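Sorting at the bench deserves a place in public policy

By Rajkumari Bajpai

Municipal programs for electronic waste are commonly judged by the weight of what they collect. The measure is convenient, and it favours the wrong stage of the work. A circuit board, a power strip and a short length of wire may arrive in the same carton, yet they do not belong in the same stream, and their value to a recycler depends largely on whether someone has taken the trouble to separate them.

The equipment required is modest. A clear table, a tray and a few open bins will serve most depots.

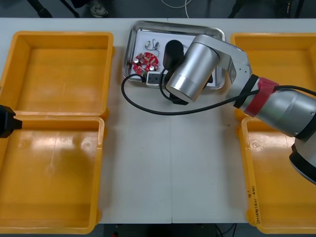 Small electronic items on a steel tray, with yellow bins to either side.

The Gurwood depot adopted such an arrangement in July, following a review of its procedures by the consultancy Ullico. Mixed items are placed on the tray and moved outward to the bins by category. Before the change, staff sorted directly from the carton, and almost 200 kilograms of material was returned by the processor, Skalgate, as insufficiently separated. The cost of that return was borne by ratepayers.

It has been argued that separation is better left to the processor, whose facilities are larger. This position was put at length in the Sæther submission and merits a fair hearing. Large facilities do achieve economies that a depot cannot. They also shred, and a connector that might have been reused is of little interest to anyone once it has passed through a shredder. 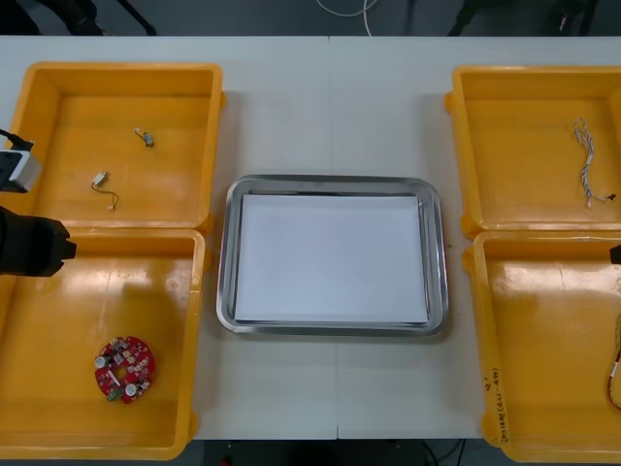
The colour and shape of the containers matter less than the discipline of keeping to them. Boards should go with boards, and connectors and leads should be kept apart from them. Two categories are sufficient for a small depot; five is a reasonable ceiling, beyond which staff begin to hesitate and errors increase. Labels should be printed and renewed when they fade -- a point on which Gurwood itself has been slow to act.

Council should therefore amend its reporting guidelines so that depots record the proportion of material sorted before dispatch, together with total weight. The additional paperwork would occupy five minutes at the close of each shift.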